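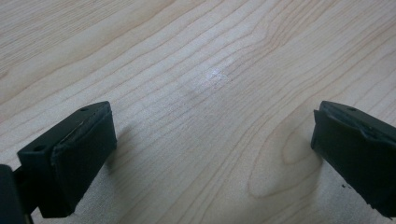 Minutes — Cell Upkeep Meetings

Julatine workshop, gripper cell, 2019-12-05

Attending: Merike Kivi (chair), Laine Sakalauskas, Urmas Vasiliauskas, Arūnas Paulauskas (minutes)
Apologies: Merike Šimkus

1. Minutes of the last meeting

Accepted with one correction. Item 4 said the slipping problem had been "resolved." Laine asked for that to read "not seen again since," and Urmas agreed he had never signed off on anything stronger. Changed.

2. Finger pads

The top edge of the left pad is ragged along the seam where it is attached. The right pad has a worn line in the same place. Urmas wants both changed now. Merike K. asked what evidence there is that the edge matters, given that parts are held by the pad face and the seam sits above the contact area on everything we currently pick. Urmas said a lifted edge lets dust in behind the rubber and the whole pad goes after that. Merike K. said this was the argument made for the previous set, and when those came off the backs were clean. Urmas said they came off early, so of course they were.

Laine pointed out that the Grotik maintenance sheet gives a pad life of 80 hours and does not say what the pads were gripping, how hard, or who measured it. The log shows 221 hours on this pair. Either the sheet is very cautious or we have been lucky, and she would like to know which before we order pads on that schedule for a year.

Agreed: change the left pad, leave the right one on, and compare the two. Arūnas doubted that a comparison of one new pad and one old one would tell us much, as uneven grip will put the part off center. Merike K. accepted this but would still sooner have a poor test than none. The centering offset is to be checked after the change and again after 12 hours of running.

Action: Urmas to fit the pad. Laine to keep the old one in a labeled bag. It is not to be thrown out this time.

3. Debris on the table

There is a small black fleck on the tabletop by the right finger. It could be pad rubber and it could be ordinary dirt. Urmas thinks rubber. Laine would not put that in the record as a finding until it has been under the magnifier, and it is recorded here as unidentified.

Merike K. asked whether the table is being wiped before each run as the start sheet says. The box is ticked every time, in the same pen, which did not reassure her. From now on the person who wipes it initials it.

Action: Arūnas to change the start sheet.

4. Finger mounting

Vuramo sent a note recommending thread locker on all finger screws. No reason was attached and the product they recommend is one they sell. Urmas has marked the screws with paint and so far no mark has moved. Arūnas said paint marks only help if someone looks at them — the last two weekly checks have no entry for screws at all.

Decision: no thread locker for now. Screw marks become a line of their own on the weekly check. If one moves, we come back to this.

5. Glare off the tabletop

The finish on the table throws back a bright spot, and Laine believes it is behind some of the false part detections. Urmas does not, and says the threshold was set badly in the first place. Neither has numbers. Grabowska has quoted for a matte mat with fixing strips. Merike K. will not approve it on a hunch and suggested a sheet of gray paper taped down for one shift, false detections counted with and without.

Laine noted that the wood grain, the big oval especially, might confuse detection just as much, and that paper would cover both, so the test would not separate them. Agreed that this is true. If the paper makes no difference, both ideas can be dropped.

Action: Laine to run the paper test and bring the counts, including any shift where nothing happened.

6. Spares

More than 5 pads in the drawer, mixed old and new, and none marked with a date. Urmas to sort them. Merike Šimkus to be asked whether she moved the torque driver, which is missing from its hook.

7. Next meeting

Later in December, once the 12-hour check is in. Items 2 and 5 carried over.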